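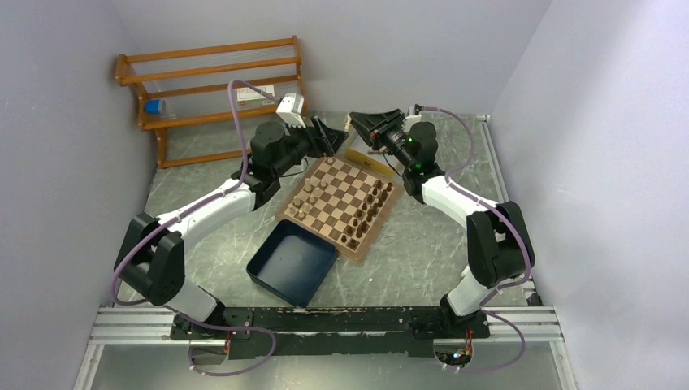
Two arms at the chessboard, with a pale piece held upright at the tip of the right gripper.

Tudier workshop: equipment gallery

We are planning next year's equipment budget, and this page is for anyone who has to sign off part of it. The chess set is our standard handling task. The pieces are small and stand close together, so it shows up most of what we need to pay for.

Arms and grippers
The cell is built for a pair of arms, one from each side, meeting over the board. Quotes from Cenex and Nikolovski are both for pairs. Cenex gives 19 weeks for delivery. Nikolovski is quicker but charges separately for grippers.

Cables
The purple-gray cable runs along each forearm and round the elbow, with another loop lower down. Please allow 400 for spare cable and clips. It was left out of the last budget and had to come from consumables.

Table and enclosure
Marble-patterned top, plain grey walls, aluminium rail down the right-hand side. The black front beam is scuffed but is not down for replacement. Nalleck can supply matching profile, cut to length, at 25 a piece.

Trays and storage
The navy tray in front of the board is the size we want to keep. We need three more. The rack at the back left stays as it is.

Comments on the quotes should reach the workshop by the end of September.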